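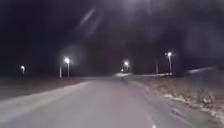 Stosari Laufweste

Ich laufe fast nur abends, meistens erst nach zehn, und hab schon einige Westen durch. Die Stosari ist die erste, die ich nach fünf Minuten vergesse! Sie wiegt nichts, scheuert nicht am Hals, und das Handy (mein großes!) passt vorne rein.
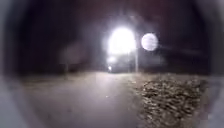
Der Akku hält bei mir nahezu 12 Stunden im Blinkmodus, auf Dauerlicht natürlich kürzer. Größen gibt's von S bis XL, Reflexstreifen rundum, 28 Euro im Shop. Wer zwischen zwei Größen liegt: lieber die größere, wegen der Winterjacke. 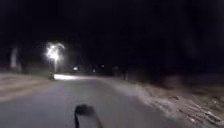

Kann die Weste in die Waschmaschine?
Bei 30 Grad im Wäschenetz, den Akku vorher rausnehmen.

Amerley Eshun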